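# Getting dried sauce out of a dark plate with a rough, wrinkled surface

**Luminița Dobre**

I bought 6 dark gray plates from the Folano range in August, the ones with the bumpy, creased top that looks a bit like old leather. I like how they look with food on them but they are hard to get clean. Anything with flour or dairy in it dries in the low parts of the pattern and shows up as pale marks. Rice is bad. Pancake batter is worse.

I have tried the rough side of a kitchen sponge and it only cleans the tops of the ridges. The dishwasher gets most of it out, but then there is a whitish film over the whole plate, and I can't tell if that is food, detergent or the hard water we have. When I run a fingernail along a crease, some of it comes off as powder and some stays.

The shop (Marinescu, the one that sells kitchen seconds) told me they are glazed stoneware and that any method is fine except steel wool. That didn't help much.

My second problem is the tray. I carry two plates at a time on a tray with a wood pattern and a raised lip, and the plates slide until they hit the rim. There are already fine scratches on the tray bottom where the plate feet drag. Is there something I can put under them that doesn't look like a shelf liner? And if I wash the tray in the sink with the plates, will it hurt the finish?

**Oana Vasiliu**

I have used plates with that kind of surface for a couple of years, and the sponge is the wrong tool. It rides over the top of the pattern. Get a soft brush with thin bristles. A vegetable brush is usually too stiff and too thick, a baby bottle brush works, and an old toothbrush is the best of the lot if you only have a few plates to do.

Soak first. Put the plates in the sink face down, so the food side is under the water even if you don't fill it all the way. Use cold water for anything with flour, egg or milk. Hot water cooks it on. Leave them while you eat dessert, then brush in small circles with ordinary dish soap and rinse under the tap with the plate tilted.
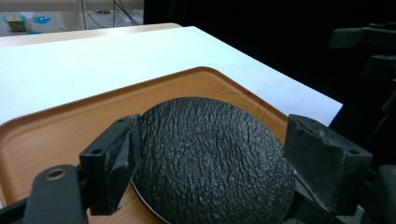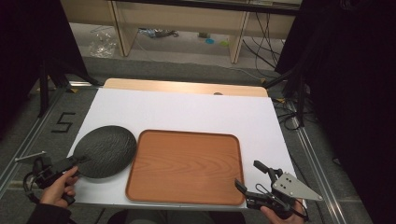 White film is nearly always hard water on dark dishes, and you can test for it. Mix 100 ml of white vinegar with the same amount of warm water, wet a cloth with it, and lay the cloth on half of the plate for ten minutes. Rinse and let it dry. If that half is darker than the other half, it was minerals, and you can do the rest the same way. If nothing changes, it's food or detergent and you need the brush again. Don't judge by the very tops of the wrinkles, where the light catches and looks gray on a plate this dark. Tilt it toward a window and look down into the creases.

For the dishwasher, fill the rinse aid and check the salt if your machine takes salt. Mine was set for soft water when I moved in and everything came out cloudy, glasses too.

The tray depends on what it is made of. If the wood grain is a printed layer, wipe it with a damp cloth and dry it, and don't leave it in the sink. Water gets in at the corners first and the edge swells. If it's solid wood with oil on it, same thing, plus a bit of oil now and then. Either way it shouldn't soak with the plates.

I put a cotton napkin under the plates, folded flat. Damp it very slightly and it grips better. It stops the scratching as well.

**Okside**

Just use baking soda. Make a paste, rub it in, rinse. Works on everything.

**Luminița Dobre**

Okside, I did try baking soda before I posted and I should have said so. It got stuck in the creases too and I had to brush it out afterward, so for a while I had more white in there than I started with.

Oana, I did the vinegar cloth on one plate last night. The half under the cloth is clearly darker, so most of my film is minerals. There are still a few dots of old batter near the rim. I'll get a bottle brush for those. The detergent I've been using is Flaveo powder, and I was putting in a heaped spoon, so I'll cut that down as well.

The tray has a seam at one corner where the pattern stops, so I think it's printed. It has been in the sink more than once, but it hasn't swollen so far.

**Oana Vasiliu**

Half the powder is a good place to start. For the dots near the rim, lay a wet paper towel over just that part and leave it overnight, then brush. Don't pick at them with a knife tip. A metal mark on a dark glaze looks like a gray pencil line and it's more work to remove than batter.

One more thing about carrying two at once. If the tray is only a little longer than the two plates together, turn them so they touch each other and the short ends of the rim. They have nowhere to slide then, and you can skip the napkin when you're in a hurry.

**Radu from the second floor**

Late evening reply, sorry. We have the same problem at the guesthouse where I do breakfasts, with bigger plates. We run the dishwasher at 70 degrees Celsius and the food comes out of the pattern fine as long as the plates go in within an hour. If they stand until the afternoon, no program gets it all out. So if you can't wash them right away, at least run some water over them and leave them wet.

For the tray I cut a piece of thin cork to fit inside the lip. It's brown anyway, so it looks all right next to the wood pattern. I didn't glue it down because I take it out to wipe underneath.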